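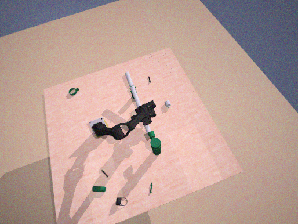 Flu season has landed in Disham a little early this year, and I've spent most of the week on the phone with the clinic on Runow Street trying to find out what that means for the rest of us. The county logged 221 cases in October, which Sayaka Tanabe at the clinic tells me is well up on last fall. Her main plea is for people to wipe down the things everyone in the house touches — door handles, phones, a big beige tabletop like the one up top, and any board with a wood grain that sits out on it. I went home and did my own kitchen that night!

Shots are free for anyone over 65 and for kids in school, and the walk-in hours at the Hamada Center run until 8 on weeknights. They've given out 2,856 doses so far (I was number two thousand and something, and my arm was fine by breakfast). If you can't get there, Mitsuko Hirano is taking names for home visits on the Grevell side of town. Leave her a message and she'll call you back, though it may take a day or two — her list is already long.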